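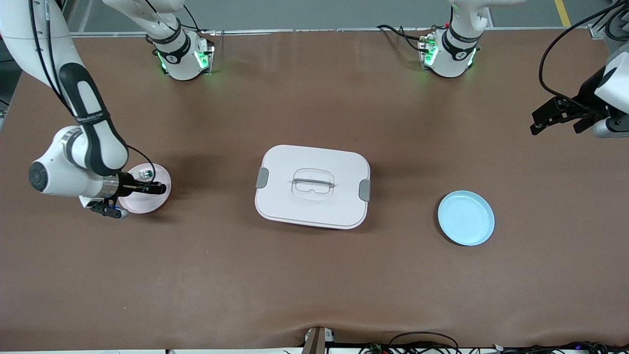 Cuaderno de taller, junio de 2020
Proyecto Girnero: recipiente con tapa y platos

Puesta a punto de los dos brazos para el ejercicio de fin de curso. Recipiente blanco en el centro de la mesa, cierres a izquierda y derecha, plato rosa a un lado y azul claro al otro. El grupo quiere que la secuencia completa salga sin tocar nada a mano: soltar los cierres, levantar la tapa por el asa transparente y dejarla en uno de los platos.

Pruebas con la rutina de aproximación de Wuvia, velocidad al 30 %. Se repite 13 veces. Fallos casi siempre en el segundo cierre: la pinza llega bien de altura pero el recipiente gira un poco al empujar. Subida la velocidad al 40 %, peor. Vuelta al 30.

Cambios:
- Punto de espera de la pinza derecha 2 cm más alto, sobre el plato rosa.
- La pinza izquierda sujeta el recipiente mientras la otra abre. Falta programar el relevo.
- Cables del borde delantero: recogerlos antes de mover la base de nada.

El asa da problemas a la cámara por ser transparente. De momento usamos la posición fija respecto a los cierres y ya veremos.

Pendiente: pedir a Dewulf dedos de goma, copiar los registros a la carpeta de Kistside y revisar el límite de fuerza. La demostración queda para julio.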